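Reading time: 2 minutes

Handout 6: Who checks the planner's homework?

You will have met Rodeo in the lab by now. It is our task runner: it takes a goal, asks the planner for a path, hands the path to the controller and writes a log that grows faster than your dissertation. This week we look at the bit between goal and path, where most of your marks will be lost.

A goal in Rodeo has a target, an approach direction and a tolerance. Students are generous with the first and forget the other two. Leave out the approach direction and the planner picks its own, usually through the worktop. It has no opinion about worktops unless you load them as collision shapes.

Three things to check before you press run:

1. Is every object in the collision world? If the camera sees it and the planner doesn't, the planner will drive through it with great confidence.
2. Are both arms in the model? The arm you aren't moving is still an obstacle. Ľubica Hájek lost an evening in December to this one and has kindly let us use her log.
3. What is your time limit? The default is 80 milliseconds. Her first query needed 630, so it failed, was retried, and failed again in exactly the same way.

Her second attempt raised the limit and trimmed the wire basket to a plain box shape, which brought planning down to 146 milliseconds. The box is cruder than the basket — you can't reach through its sides any more — but you weren't going to.
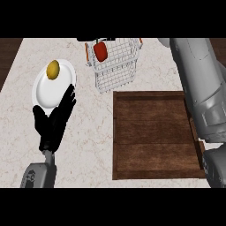 Fig. 6.2. Kitchen scene in simulation: left gripper open by the plate with the lemon, right arm beside the tray.

For the exercise, write the goal for the lemon. Give the approach direction in the plate's frame, then say which shapes you would simplify and which you would keep. "All of them" has been tried.

Hand in the goal file and the log to Danica Polák by noon. Logs with the errors deleted are easy to spot.

Related handouts
Handout 4: Frames, and whose they are
Handout 5: Seeing the pepper through the basket
Handout 7: Retries and other forms of hope

Felbridge Robotics Teaching Group | Contact: Danica Polák, Brinkmann Building | Back to top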